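The Wicker Chair

Part one: the flat

Maricel Gatchalian had the keys until three in the afternoon. The agent at Kendex had said so twice on the phone, and again in a message, so she set an alarm for half past two and put the phone on the windowsill.

Her aunt had lived there for nearly 30 years. Most of the furniture had already gone to Uvach, and what remained was the sort of stuff that gets left until last. There were coat hangers, a drawer of dead batteries, a bag of clothes that might be worth washing. It was February, but the sun came in low and the carpet was warm under her socks.

She started with the floor. A cable had been left lying in loops by the wicker chair, and she couldn't think what it belonged to. The brown bottle was there too, the tall one. Her aunt had called it the Lagman bottle, after the neighbour who gave it to her, and had never let anyone throw it out.

"Does it go or stay?" Janelle asked from the hall.

"I don't know yet," Maricel said. "Leave it by the chair."

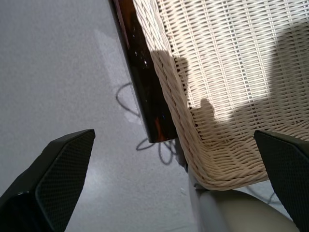 Part two: the washing

Janelle Agbayani had come to help because she owned a car. She had known the aunt a little, mainly from Christmases, and she was good at getting on with things. She had the basket up and was going through it before Maricel had finished with the drawer.

"There's a red one in here," she said. "Well, sort of coral. And something navy beside it."

Maricel came over to look. She remembered the red one from a wedding in Sindell, when it had rained and her aunt had danced anyway with her shoes in her hand. The navy one she didn't know at all.

"Charity shop?"

"Not the red."

"It won't fit you."

"I know it won't."

Janelle didn't argue. She said the washing machine at her place was free if Maricel wanted it, and that she charged 100 pounds a load, payable in biscuits. Maricel laughed for the first time that day, and then had to go and stand in the bathroom for a bit with the tap running.

When she came back, the bag had been folded flat and the batteries were in a jar.

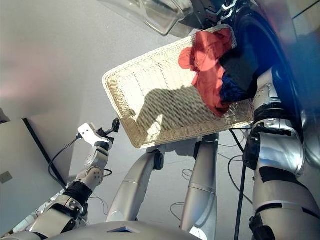
The basket, with the red one in it.

The alarm went off at half past two. They took the basket down first, then the chair between them, stopping on each landing – it was lighter than it looked, but awkward on the turns. Maricel went back up for the bottle. She wrapped it in her scarf, pulled the door shut and posted the keys through the agent's letterbox on the way home.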